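Vorhaben Flillum: Maschinelle Unterstützung bei Haushalts- und Ladentätigkeiten
Zwischenbericht an die Fördergeberin Vemness

Berichtszeitraum: die ersten neun Monate der Laufzeit, Stand April

1. Gegenstand des Berichts

Der vorliegende Zwischenbericht gibt Auskunft über den Arbeitsstand im Vorhaben Flillum, die Verwendung der bewilligten Mittel und die Planung bis zum Ende der Laufzeit. Er folgt der mit dem Bewilligungsbescheid übersandten Gliederung. Angaben zum Personaleinsatz und die Einzelbelege sind dem zahlenmäßigen Nachweis zu entnehmen, der gesondert eingereicht wird.

Das Vorhaben geht der Frage nach, welche wiederkehrenden Handgriffe in Haushalten und auf kleinen Verkaufsflächen heute von einem handelsüblichen Robotersystem übernommen werden können, wie viel menschliche Aufsicht dabei erforderlich bleibt und an welchen Gegenständen die Technik scheitert. Die Entwicklung eines eigenen Geräts ist nicht vorgesehen. Bewertet wird ausschließlich die Eignung für die Tätigkeit.

2. Ausgangslage

Der Praxispartner Plurketska betreibt Verkaufsflächen für Bekleidung, Kopfbedeckungen und Haushaltswaren. Ein erheblicher Teil der Arbeitszeit entfällt dort auf das Zurücklegen anprobierter Ware, das Ordnen von Auslagetischen und das Umräumen zwischen Tisch und Regal. In der Anforderungserhebung nannte das Verkaufspersonal diese Arbeiten übereinstimmend als ermüdend und als schlecht planbar, da sie neben der Beratung anfallen. Vergleichbare Handgriffe kommen in privaten Haushalten vor: Tassen werden aufgehängt, Kleinteile in Behälter gegeben, Textilien vom Tisch genommen und abgelegt.

Aus der Erhebung wurden zwei Arbeitspakete abgeleitet. Das erste umfasst feste Gegenstände, die ihre Form beim Greifen behalten. Das zweite umfasst weiche Gegenstände, insbesondere Kopfbedeckungen und kleinere Textilien. Die Trennung hat sich bewährt und soll beibehalten werden.

3. Arbeitspaket 1: Feste Gegenstände

Die Arbeiten zu festen Gegenständen sind inhaltlich abgeschlossen. Untersucht wurden unter anderem Tassen, Dosen, Schachteln und kleine Pflanztöpfe. Das Aufnehmen gelingt bei bekannter Lage zuverlässig und in der Regel ohne Eingriff der Aufsicht. Schwierigkeiten bestehen weiterhin beim Absetzen auf belegten Flächen. Stehen mehrere Gegenstände eng beieinander, wählt das System häufig einen Weg, der einen benachbarten Gegenstand verschiebt. Im Haushalt mag dies hinnehmbar sein, auf einer Auslage für Glas- und Keramikwaren ist es das nicht.

Das Aufhängen von Tassen an einem Ständer wurde auf Anregung des Praxispartners nachträglich aufgenommen. Die Tätigkeit verlangt, dass der Henkel in die richtige Richtung zeigt, bevor der Arm ansetzt. Liegt die Tasse ungünstig, muss sie zunächst gedreht werden. Dieser Zwischenschritt ist für Menschen kaum der Rede wert und für die Maschine der aufwendigste Teil der Aufgabe.

4. Arbeitspaket 2: Weiche Gegenstände

Der Schwerpunkt des Berichtszeitraums lag auf dem zweiten Arbeitspaket. Insgesamt wurden 400 Durchgänge mit Kopfbedeckungen und kleineren Textilien ausgeführt und protokolliert. Jeder Durchgang umfasst das Anfahren, das Greifen, das Anheben und das Ablegen an einer zuvor festgelegten Stelle. Abgebrochene Durchgänge sind in der Zahl enthalten, sofern der Greifer den Gegenstand berührt hatte.

Für die Hüte wurde festgelegt, dass an der Krempe gegriffen wird. Das Greifen an der Krone wurde im Vorfeld erwogen und verworfen, weil der Stoff dort unter Druck nachgibt und die Form leidet. Das Verkaufspersonal verfährt in der Praxis ähnlich und fasst Ware dieser Art am Rand an.

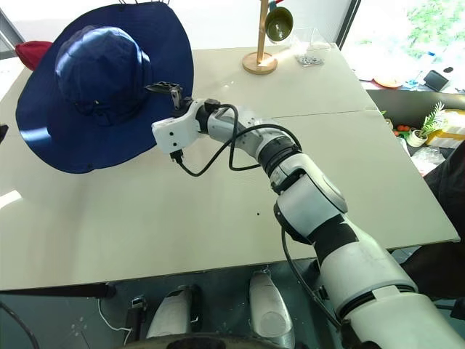
Weicher Hut mit breiter Krempe auf dem Arbeitstisch 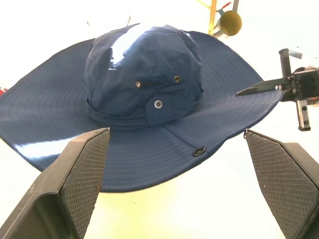 Tesfamariam

Der marineblaue Hut mit breiter Krempe gehört zu den anspruchsvolleren Stücken der Versuchsreihe. Sein Stoff ist glatt und glänzt leicht, die Krone knittert, und die Krempe fällt nicht eben, sondern in flachen Wellen. Aus der Nähe sind die umlaufenden Steppnähte der Krempe gut zu erkennen. Sie geben dem Rand eine gewisse Steifigkeit, die dem Griff grundsätzlich entgegenkommt. Ungünstig wirken sich die hellen Reflexe auf dem Stoff aus. An solchen Stellen verliert die Bildauswertung die Kontur, und die Höhe des Randes über der Tischplatte wird falsch geschätzt. Wird zu hoch angesetzt, schließt der Greifer ins Leere. Wird zu tief angesetzt, drückt die Fingerspitze auf den Tisch, und die Schutzabschaltung greift ein.

Auch Druckknöpfe, Ösen und Kordeln sind zu berücksichtigen. Ein Druckknopf nahe am Rand der Krempe kann zwischen die Greifpolster geraten. Der Griff hält dann an einem Punkt und gibt an den Seiten nach, sodass das Stück beim Anheben kippt. Die Griffstelle wird deshalb inzwischen so gewählt, dass Beschläge ausgespart bleiben. Bei Stücken, deren Beschläge dem System nicht bekannt sind, nimmt die Aufsicht diese Festlegung von Hand vor.

Zur Frage, ob ein zweiter Greifer die Arbeit erleichtert, liegt ein vorläufiges Ergebnis vor. Große und weiche Stücke lassen sich mit zwei Greifern ruhiger führen und hängen weniger durch. Dem steht ein deutlich höherer Abstimmungsaufwand gegenüber: Beide Arme müssen denselben Raum über dem Tisch nutzen, ohne einander zu behindern, und das Loslassen muss in der richtigen Reihenfolge erfolgen. Für kleine Textilien rechtfertigt der Nutzen den Aufwand nach derzeitigem Stand nicht.

5. Bewertung des Arbeitsstands

Die Leitfrage des Vorhabens lässt sich für die untersuchten Tätigkeiten zum jetzigen Zeitpunkt nur eingeschränkt bejahen. Feste Gegenstände können unter Aufsicht aufgenommen und umgesetzt werden, sofern die Ablagefläche frei ist. Bei weichen Gegenständen hängt das Ergebnis stark vom einzelnen Stück ab. Matte, leicht versteifte Ware bereitet wenig Schwierigkeiten. Glänzende, dünne oder stark verknitterte Ware erfordert regelmäßig einen Eingriff.

Für den unbeaufsichtigten Betrieb während der Öffnungszeiten kommt das System nicht in Betracht. Denkbar erscheint ein Einsatz nach Ladenschluss, bei dem eine anwesende Person mehrere Tische betreut und nur im Störungsfall eingreift. Plurketska hat Interesse an einer Erprobung dieser Betriebsform bekundet, macht sie jedoch davon abhängig, dass Beschädigungen an der Ware ausgeschlossen oder versichert sind.

Das Arbeitstempo bleibt hinter dem einer eingearbeiteten Kraft zurück. Auf eine Gegenüberstellung in Minuten wird in diesem Bericht verzichtet, da die Protokolle Wartezeiten der Aufsicht bislang nicht getrennt ausweisen. Die Erfassung wird zum nächsten Berichtszeitraum umgestellt.

Im häuslichen Umfeld stellt sich die Lage anders dar. Geschwindigkeit ist dort nachrangig, die Vielfalt der Gegenstände dagegen erheblich größer. Auf einem gewöhnlichen Tisch liegen Textilien, Geschirr und Kleinteile nebeneinander, und die Maschine muss erkennen, was zusammengehört und wohin es gehört. Diese Zuordnung ist in den bisherigen Versuchen durch die Aufgabenstellung vorgegeben.

6. Abweichungen von der Planung

Die Arbeiten mit weichen Gegenständen haben mehr Zeit beansprucht als vorgesehen. Ursächlich waren die erwähnten Fehlmessungen an glänzenden Stoffen sowie der Verschleiß der Greifpolster, deren Ersatz verspätet eintraf. Die Reihe zum Falten von Handtüchern wurde daher in den nächsten Berichtszeitraum verschoben. Der Umfang des Vorhabens ändert sich dadurch nicht.

Die ursprünglich vorgesehene Beleuchtung des Arbeitstisches hat sich als zu hell erwiesen. Eine Umrüstung auf gedämpftes, seitliches Licht ist vorbereitet. Die erforderlichen Mittel können durch Umschichtung innerhalb der Sachausgaben gedeckt werden, eine Aufstockung wird nicht beantragt.

7. Mittelverwendung

Die Mittel wurden zweckentsprechend eingesetzt. Minderausgaben sind bei den Reisekosten entstanden, da Abstimmungen mit dem Praxispartner überwiegend vor Ort am Arbeitstisch stattfinden konnten. Mehrausgaben betreffen Verbrauchsmaterial, vor allem Greifpolster und Versuchsware. Es wird um Zustimmung gebeten, die Minderausgaben bei den Reisekosten für Versuchsware verwenden zu dürfen.

8. Ausblick

Im nächsten Berichtszeitraum sind folgende Arbeiten vorgesehen:

Umrüstung der Beleuchtung und Wiederholung der Versuche mit glänzenden Stoffen
Beginn der Reihe zum Falten von Handtüchern
Getrennte Erfassung von Maschinen- und Aufsichtszeiten
Versuche mit gemischter Belegung des Tisches, bei denen feste und weiche Gegenstände in freier Reihenfolge abzuräumen sind
Abstimmung mit Plurketska über die Bedingungen einer Erprobung nach Ladenschluss

Über die Verlegung der Handtuchreihe und die beantragte Umwidmung der Reisemittel wird um schriftliche Rückmeldung gebeten. Die Protokolle der Durchgänge werden im Vorhaben aufbewahrt und der Fördergeberin auf Anforderung zur Verfügung gestellt.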